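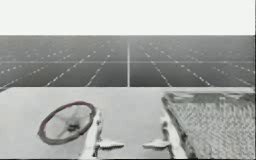

Grokwood workshop releases plans for two-armed bench robot

Members practise tasks in simulation while the hardware is built

GROKWOOD, August – Atell, the shared workshop in Grokwood, has released the plans for Plusent, a two-armed robot that can be built on an ordinary workbench with hand tools and a desktop 3D printer. The drawings, parts list and simulation files are free to download from the Atell website.

Plusent began as a repair project. A group of members wanted a second pair of hands for holding small parts during soldering and gluing, and the first version was a single arm clamped to a shelf. The present design has two arms on a shared base and accepts either a simple two-finger gripper or a jointed hand.

The first full set of arms is being assembled at the workshop. A second is being built in a member's garage from the same drawings, as a check that the instructions work away from Atell's own machines. The garage build has already led to 19 corrections, most of them to screw lengths and cable routing.

"The shoulder bracket was the worst of it," said a spokesperson for Atell. "It printed well here and warped on every printer at home, so we redrew it in two pieces. It takes longer to put together but people can now make it."

Much of the work so far has been done on screen. Both the gripper and the hands have been modelled, and members move the simulated arms among simple objects before any motion is tried on the real motors. The view below is from the version with hands. One hand is open, palm up, and the other is closed round a dark ring. The object standing on the floor is a container shaped like a small house, with a pitched white roof and see-through panels.

Anyone who wants to work on the simulation can do so without building the robot. The files run on a normal home computer, though older laptops may be slow when both hands are loaded.
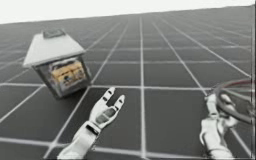 Building one at home

The printed parts take 70 hours on a single printer. Builders will also need motors, bearings, a power supply and a controller board, all of which are set out in the parts list. The guide is divided into 17 stages, each with a short test at the end. The wrist is best left until both elbows have been tested under load.

The two-finger gripper is the recommended starting point. The jointed hand needs a good deal more wiring and its drawings are still marked as a draft.

Workshop sessions

Atell will run evening build sessions through the autumn, starting at 7 pm. There are 12 places at each session, and builders may bring their own part-finished arms. Under-16s are welcome with an adult. Printed parts can be ordered through the workshop at the cost of the material.

About Atell

Atell is a member-run shared workshop on Ho Lane, Grokwood, with benches for wood, metal and electronics. It is open to non-members on the first Saturday morning of the month by arrangement.

Press enquiries and requests to visit should be sent through the contact form on the Atell website, marked "Plusent".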